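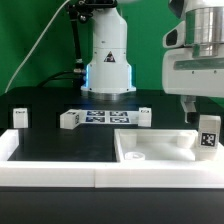 クラリオン・シリーズの譜面台は、四人で立って歌うカルテットでも使えますか。

使えます。一人に一台ずつ立てる使い方を前提に設計した製品で、四台組のセットも用意しています。横に並べたときに台座の脚が隣とぶつかりにくい形で、マイクスタンドと併用する場合でも立ち位置を詰めて並べます。

Drutberg 譜面台 Clandell
教会・合唱・小編成アンサンブル向け

Clandellは、礼拝堂や小さなホールで歌うグループのための折りたたみ式譜面台です。賛美歌集、綴じた楽譜、リングファイル、タブレットのいずれも載せられます。上記の「クラリオン・シリーズ」は旧名称で、現在はClandellの名称で販売しています。旧名称の製品をお持ちの方も、交換部品は共通です。

主な仕様

高さ(最大):114センチ(譜面板の下端まで)
譜面板の角度:無段階
支柱:二段伸縮
脚:三脚、ゴム足付き
譜面板:穴なし、つや消し黒
譜面押さえ:左右二本、取り外し可
収納:専用袋付き
組み立て工具:不要

高さについて

支柱は二段で伸び縮みします。114センチは譜面板の下端、つまり楽譜を受ける棚の高さです。立って歌う場合、多くの方は胸より少し低い位置に棚がくるように合わせます。客席から顔が見えるようにするには、棚をさらに下げて譜面板を寝かせてください。

背の高い方から、もう少し高くしたいという相談をいただくことがあります。その場合は延長支柱(別売)を使うと、棚の高さが最大157センチになります。指揮者用に使う団体もあります。延長支柱を付けたときは重心が上がるため、脚を必ずいっぱいに開き、重いファイルは載せないでください。

子どもが使う場合は、支柱を二段とも縮めた状態から始めてください。椅子に座って使うときも同じです。

譜面板について

譜面板は穴のない一枚板です。薄い紙を一枚だけ置いても、書き込みがしやすくなっています。表面はつや消しで、舞台の照明が客席側にはね返りにくい仕上げです。

棚の奥行きは、標準的な賛美歌集を開いて置ける寸法です。厚いファイルを使う方は、深棚タイプをお選びください。深棚タイプは棚の前縁が高く、タブレットをケースごと立てかけても滑り落ちにくくなっています。価格は標準タイプと異なりますので、注文時に型番を確認してください。

譜面押さえは左右に一本ずつ付いています。屋外の集会や、空調の風が当たる場所ではお使いください。タブレットだけを使う方は外しておけます。外した押さえは、専用袋の内ポケットに入ります。

脚と床について

三本の脚は、中央の輪を下に押すと開きます。輪のつまみを締めると固定されます。つまみがゆるいまま支柱を伸ばすと、脚が少しずつ閉じることがあります。

ゴム足は黒と灰色の二種類です。出荷時は黒が付いています。白木の床や明るい色の床材では、まれに黒い跡が残ることがありますので、灰色に付け替えてください。灰色のゴム足は四個入りで、一個は予備です。

じゅうたんの上でも使えますが、毛足の長いものでは傾くことがあります。講壇の段差をまたいで立てる使い方はできません。脚の一本だけを短くする機能はありません。

四人で並べるとき

横一列に並ぶ場合は、脚の一本を客席側に向け、残りの二本を歌い手側に向けてください。四台とも同じ向きにそろえると、隣の脚との間に余裕ができます。

ゆるい弧を描いて並ぶ場合は、譜面板をそれぞれの歌い手の正面に向けます。弧の端にいるテノールとバスは、譜面板を少し内側に振ると互いの合図が見やすくなります。

一本のマイクを四人で囲むときは、譜面台をマイクスタンドの脚より外側に置いてください。譜面板が立ちすぎていると声が板に当たります。角度を寝かせ、マイクと口の間に板が入らない高さまで下げます。

伴奏音源を流しながら歌うグループでは、手元の再生機器を置きたいという要望があります。小物トレイCruzadoを支柱に付けると、リモコン、鉛筆、調子笛、飲み水のボトルなどを置けます。トレイの位置は支柱の上段にも下段にも変えられます。ボトルはふたの閉まるものにしてください。

別売品

延長支柱
棚の高さを最大157センチまで上げます。標準タイプ、深棚タイプの両方に取り付けられます。

小物トレイ Cruzado
支柱にはさんで留めるトレイです。縁が高く、底に薄いゴムが敷いてあります。旧名称の支柱にも付きます。

譜面灯 Stesix
譜面板の上端にはさむ充電式の灯りです。明るさは三段階で、最も暗い段階で連続10時間、点灯します。光の色は電球色と白色から切り替えられます。夕礼拝やろうそくの灯りで行う集会では、電球色の最も暗い段階をお勧めします。充電中の点灯もできますが、コードに足をかけないよう支柱に沿わせて留めてください。

名入れ幕
譜面板の前に下げる布の幕です。グループ名を一色で刷ります。文字は横書きのみで、英字、かな、漢字が使えます。原稿はお客様でご用意ください。校正は一度、画面でお送りします。刷り始めてからの変更はお受けできません。

運搬箱
四台をまとめて運ぶための箱です。車輪は付いていません。名入れ幕とStesixも一緒に入ります。

セット内容

一台セット
本体、専用袋、譜面押さえ二本、黒のゴム足(取り付け済み)、説明書。

四台セット
本体四台、専用袋四枚、譜面押さえ八本、灰色のゴム足四組、運搬箱、説明書。四台とも同じ型になります。標準タイプと深棚タイプを混ぜたい場合は、一台セットを組み合わせて注文し、運搬箱を別に追加してください。

聖歌隊でまとめてお使いになる場合は、11台以上で団体価格になります。10台までは通常価格です。別売品は台数に数えません。団体価格のお見積もりには、教会名または団体名、台数、型、届け先を書いてお送りください。

組み立て

一、袋から脚部と譜面板を出します。
二、脚の輪を押し下げて三本を開き、つまみを締めます。
三、譜面板を開き、裏の差し込み口を支柱の先に入れます。奥まで入ると音がします。
四、支柱を下の段から伸ばし、つまみを締めます。
五、譜面板の角度を合わせます。

しまうときは逆の順です。譜面板を抜くときは、裏の留め金を押しながらまっすぐ上に引いてください。斜めに引くと差し込み口が傷みます。

手入れ

普段は乾いた柔らかい布で拭いてください。手の脂が残る場合は、水で薄めた中性洗剤を布に含ませて拭き、最後に乾拭きします。アルコールやシンナーは、つや消しの塗装を傷めます。

つまみの動きが重くなったときは、いったん外してねじ山のほこりを取ってください。油は差さないでください。支柱が止まらなくなります。

演奏旅行の多いグループでは、最初に傷むのはゴム足と袋の口です。どちらも単品で買えます。

よくあるご質問

譜面板だけを買えますか。
単品でお求めいただけます。標準タイプの支柱に深棚タイプの譜面板を付けることもできます。

タブレットはどの大きさまで載りますか。
譜面板より幅の狭いものであれば載ります。横向きに置く場合は深棚タイプが安定します。足踏み式の譜めくり装置は、脚の内側ではなく手前の床に置いてください。

屋外で使えますか。
雨の当たらない場所であれば使えます。風のある日は支柱を低くし、譜面押さえを使ってください。ぬれたときは、袋に入れる前に水気を拭き取ってください。

飛行機の預け荷物にできますか。
専用袋は布製で、衝撃を防ぐ厚みはありません。預ける場合は運搬箱に入れるか、衣類と一緒に硬いスーツケースに入れてください。大きさの制限は各航空会社に確かめてください。

試しに一台だけ借りられますか。
貸し出しは行っていません。未使用で袋が未開封のものに限り、返品をお受けします。

クリスマスの集会に間に合わせたいのですが。
12月は注文が混み合います。特に名入れ幕は刷る日数がかかりますので、お早めに原稿をお送りください。本体のみのご注文は通常どおり発送します。

色は選べますか。
黒のみです。名入れ幕の布は、黒、紺、えんじ、生成りから選べます。

ご注文と発送

注文は注文書またはこのページの注文欄から受け付けています。教会や団体の名義で請求書が必要な場合は、備考欄に宛名を書いてください。宛名の後からの変更には日数をいただきます。

四台セットは運搬箱に入れた状態で発送します。箱のまま保管できますので、外装の段ボールは処分してかまいません。届いたら、つまみがすべてそろっているかを確かめてください。足りない部品があった場合は、型番と部品の名前をお知らせいただければお送りします。

演奏会場への直送もできます。会場名、受け取る団体の名前、搬入できる時間帯をお書きください。午前9時より前の時間指定はできません。会場側で荷物を預かれるかどうかは、お客様からあらかじめ会場に確認をお願いします。

保証

支柱と脚の固定部分は、通常の使い方で壊れた場合に無償で修理または交換します。ゴム足、専用袋、名入れ幕は消耗品のため対象外です。Stesixの電池は、交換用を別に販売しています。修理に出すときは、譜面板を外し、脚部と分けて包んでください。名入れ幕と小物トレイは外してお手元に残してください。

関連する製品
Clandell 深棚タイプ
Clandell 延長支柱
Cruzado 小物トレイ
Stesix 譜面灯
灰色ゴム足(四個入り)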